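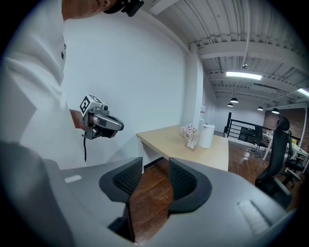 How many examples does a robot need before it can learn a task? Far fewer good ones than the sales sheet says, and far more than the person paying for them would like.

Chapter 4
Gathering Examples by Hand

Most of this book so far has treated the training set as something that arrives in a folder. This chapter is about the folder. Somebody has to pick up a hand-held gripper, do the task, put everything back, and do it again. The recordings that come out of those hours are what the learning system will copy, mistakes included.

The claim you will hear most often is that hand-held tools make this cheap. You don't need the robot in the room, the story goes, so anybody can record anywhere. The first half is fair. The second deserves a harder look. Marjan Rahimi, who ran collection for the Triltent project, kept a notebook through its first season, and we lean on it in this chapter. She set out in February to record 300 runs of one job: lift a cup from a desk and set it on a saucer. Her team logged 305. When she went back through them she kept 100.

What went wrong with the rest? Some were plain failures — a dropped cup, a recording started late. Those are easy to throw out. The harder group looked fine. The cup reached the saucer every time, but the person holding the gripper had moved in ways no arm on the market could follow, with a quick roll of the wrist or a step to one side halfway through. A person does this without thinking. A robot bolted to a bench can't do it at all, and a system trained on such runs learns to ask for motions its body doesn't have.

Then there is the matter of place. Triltent's plan promised "varied settings." Rahimi's notebook shows 2 rooms, both offices, both with the desk against a wall. Is that variety? The team moved the cup a hand's width between runs and counted each as new. We would not. If the lighting, the desk height and the person all stay the same, you have one example with a little noise added, however long the file list gets.

Kacper Górecki, who trained the Piras model on the kept runs, takes a kinder view. He argues that a narrow set is fine if you plan to use the robot in a narrow way. Perhaps so. But the plan rarely stays narrow once a demo has gone well, and Fleltbridge, which paid for the work, wanted the same model in a kitchen by the end of the year.

Before you read Section 4.1, write down a task you could record yourself in an afternoon. Then write down what you would count as a bad run. Keep the page. You will need it for the exercise on discard rules, where the Grodenine logs are handed to you unsorted.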